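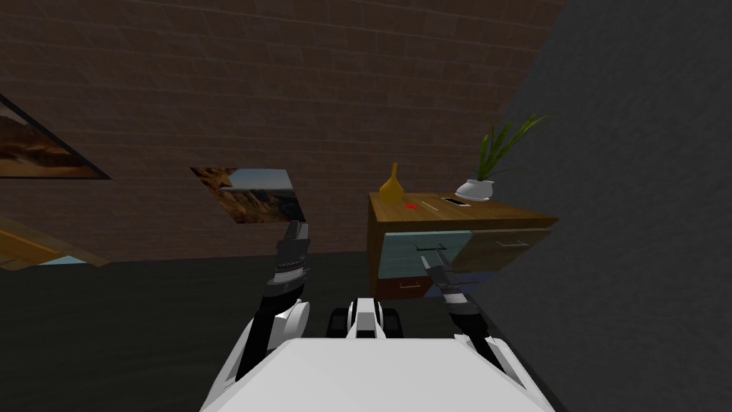

According to Kwabena Akolgo, a person hangs the place they would like to be asked about, and everything else in the room is just somewhere to sit while they tell you. He made the remark near the end of a long evening of interviews in Skernitz, and we have gone back to it many times while writing this section, partly because we liked it and partly because we were not sure at first that our material bore it out.

Sunday, December 17, 2023
By Chenxi Shao and Edivaldo Sampaio

4.2 Landscapes of elsewhere

We had expected, going in, that people would mostly hang views of places they knew. Both towns sit in good walking country, and the shops in Bikley sell prints of the river in every size you could want. Yet of the 1182 households that returned our questionnaire, 70 percent of those with any landscape on the wall told us that the main one showed a place where no one in the home had ever lived, and a good many of them had never been there at all. Mountains came up often, and so did the sea, but the kind of view we kept hearing about in the longer interviews was dry country: desert, canyon, bare rock in strong light (see Figure 3 for two views of this kind hung on one wall).

Figure 3. Framed desert and canyon landscapes on a brown brick-textured wall. The canyon view is the smaller of the two and hangs lower.

Why dry country should hold such a pull for people who live with rain most of the year is a question we cannot fully settle, though our hosts were generous with their ideas. Horácio Veloso felt that it was mostly a matter of color, and that an orange or brown picture warms a room in the dark months in a way that a green one never quite manages. Others spoke of quiet. One woman in Bikley, who kindly fed us twice, said that she could look at rocks after work without feeling that they wanted anything from her, and her husband, who had been against the picture, agreed with her from the kitchen.

Then there is the matter of company. A landscape hung by itself tended to be described to us as a view, something like a spare window. Once a second one joined it, people began to talk about the pair: which had come first, whether they matched, who had chosen badly. Sizes were often uneven, usually for the plain reason that the second picture had been a gift or had been bought with less money. Few of our hosts minded. Several told us they had moved the smaller picture up or down over the years and had never been satisfied, and had come to enjoy being unsatisfied with it.

Mingxuan Peng, reading an early draft of this section, asked whether we were making too much of choice, and it is a fair point. Some pictures come with a rented home, and some are left up out of habit or kindness to whoever gave them. We put this to the households we visited again in October, and many said that a picture they had not chosen had slowly become theirs anyway, so that they would take it along if they moved. We return to these inherited pictures in the next section, where the Skernitz interviews are treated at greater length.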